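Monday, February 26, 2024

# Cough syrup recalls and the lot number problem

Grumen pulled a batch of its children's cough syrup last week, and three people have written to ask me whether their bottle is affected. I can't tell them, and neither can the notice. It gives a lot range and a pack size, and leaves out the fact that the same syrup is sold under two other labels with different lot numbering.

I worked in regulatory filing for a contract packager until 2019, mostly on liquids. What follows is how the numbering works and where the recall process loses people.

## Two numbers, one bottle

A liquid medicine gets a bulk lot number when it is mixed. It gets a second number when it is filled and labeled. The second is what's printed on the bottle. One bulk tank can feed several packaging runs, and those runs can be months apart if the holding time allows it.

When the fault is in packaging (wrong insert, bad cap liner) the printed number is enough. When the fault is in the bulk, you need the table that links bulk lots to packaging lots. The maker has that table. So does the packager. The pharmacist does not, unless it is attached to the notice.

The Grumen notice says "out of specification result at a stability time point." That is a bulk fault, or it usually is. The table is not attached.

## What the notice should have included

1. The bulk lot, even if the public has no use for it.
2. Every packaging lot filled from that bulk, under every label.
3. First and last ship dates per label.
4. The test that failed, named, with the limit and the result.

Item 4 gets the most resistance. Birutė Kļaviņa, my old supervisor, used to strike it from drafts on the grounds that readers would panic at a number. I disagreed with her then. A reader who sees that the preservative assay came in at 88 percent against a limit of 90 can make a fair guess at the risk. A reader who sees "out of specification" will assume either poison or paperwork.

## Recall depth

Depth is the level of the supply chain the recall reaches: wholesaler, pharmacy or patient. This one went to pharmacy level. The packaging runs were small, 735 cases in the one I could confirm, and most of that shipped before the winter. Cough syrup does not sit on a shelf through January. A pharmacy-level recall on stock that has already been sold retrieves very little.

Ayman Atallah runs an independent pharmacy two towns over and let me ask him some dull questions. He received 40 bottles across two deliveries and had 5 left when the notice came in. He quarantined those, filled out the response form and sent it back the same day. His system records the product sold but no lot at the point of sale, so he has no way to call the buyers of the other bottles. He put a sign on the counter.

Prescription items are somewhat better covered. Over-the-counter liquids are the gap.

## Scanning at the counter

The usual proposal is to capture the lot at checkout. The 2D code on many cartons can already hold product code, lot, expiration date and serial number. The scanner reads all of it. The register software then keeps the product code and drops the rest.

Genalyn Pangilinan commented on my last post that her chain tried storing the full string and gave up when returns stopped matching. I believe it. Returns are handled by product code almost everywhere, and a lot mismatch throws an error that a cashier can't clear. The fix is to store the lot in a separate field and leave the returns logic alone. It is a week of work for a vendor and a year of arguing about who pays.
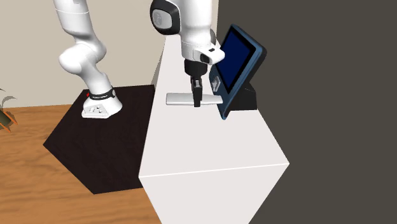

## If you have a bottle at home

- Check all the labels, including store brands. Look for "Manufactured for" and compare the maker's address on the back.
- Write down the lot and expiration date before you throw out the carton.
- Call the number on the label and ask for the packaging lots linked to the recalled bulk. Use those words.
- If the person on the phone doesn't know, ask for the quality department.

I have asked Grumen for the linking table. If it arrives I'll post it as a plain list, sorted by label. The post on child-resistant caps moves to April.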